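Namness Reading Room — progress report, 29th November

Hi all, and thanks again for the second instalment, which landed in September just as we were running out of shelf brackets! We've now catalogued 1,485 books, and 325 of those came in one go from the old school at Drornovberg. Lots of westerns. I mean LOTS.

Membership stands at 116, and the large print shelf is easily our favourite neighbourhood hangout. I'd budgeted for up to 53 large print titles and we've bought every last one, so that line is fully spent.

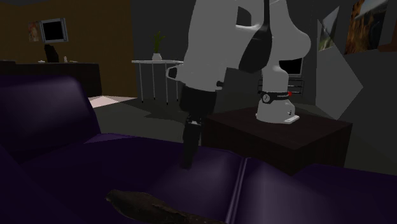
The home delivery run is going a bit slower than I'd hoped. Wirnitz is covered every second week, but the Isaksson Road end is still waiting on a driver with a decent boot (the crates are heavier than they look). I've moved the leftover fuel money across to next quarter — shout if that's a problem.

Story hour has shifted to the late afternoon, and the parents seem much happier with that. 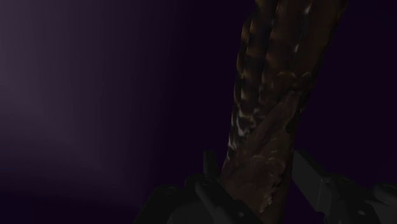

Fulgencio Mendoza thinks we should stop taking donated encyclopedias altogether, and put the shelf space towards local history before the winter. I'm inclined to agree, though I'd like to keep the one good atlas.

Still to do: overdue notices, the second returns box, and a quote for the front steps.

Cheers,
Bakari Khaemba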